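Re: [gorkton-homes] Bed skirts, yes or no?

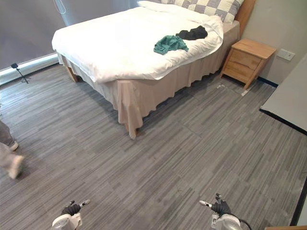
2 min read

From: Amparo Esteban
To: the Gorkton homes list
August 29, 2023

Hello everyone,

Sorry for the slow reply, Bleddyn, it has been one of those weeks with visitors in and out and a mountain of washing (I'm still finding socks that belong to my nephew). You wrote:

> We've taken on the old Robichaud place and the spare room
> has a double bed with nothing underneath to hide the boxes.
> Wyn says a bed skirt will look like his gran's house. I say
> his gran had a tidy house. Does anyone still use one, and
> if so what colour, and do you iron the thing?
> Bleddyn Hughes

Well, I'm firmly on your side and on the side of Wyn's gran! Ours is beige with soft pleats, and it goes with the pale wood of the bed and the little honey-coloured nightstand, and with the wall too, come to that. I did think about white to match the duvet, but I've had white before, and with a dog in the house it was a grey skirt by September.

As for ironing, no, never. I take it off the line while it's still a tiny bit damp, put it straight on the bed and let the pleats hang themselves out. The corners are the fiddly part. Mine drapes in a loose fold at the foot and a bit of the bed leg peeks out from under it, and I've decided I like it that way. If you want it neater, a couple of safety pins on the inside will pull the corner in. Do measure from the top of the base down to the floor before you order, and not from the top of the mattress as I did the first time, or you'll be hemming for days.

The checkered pillowcase is the grey and white one Osian asked me about in the spring. It came from Gresa and it has washed beautifully. I keep the other pillow plain so the bed doesn't get too busy. And yes, those are clothes in the middle of the duvet, the teal and the black, still to be folded. The spare bed is where all my folding gets done, it's the best height in the house for it.

One more thing, Bleddyn, if the boxes are going to live under there for good, put the ones you'll want most often at the foot end. Lifting the skirt there is much easier than crawling in beside a nightstand.

Fergal, I still have your curtain rod and will bring it along next time I'm over your way.

Warmly,
Amparo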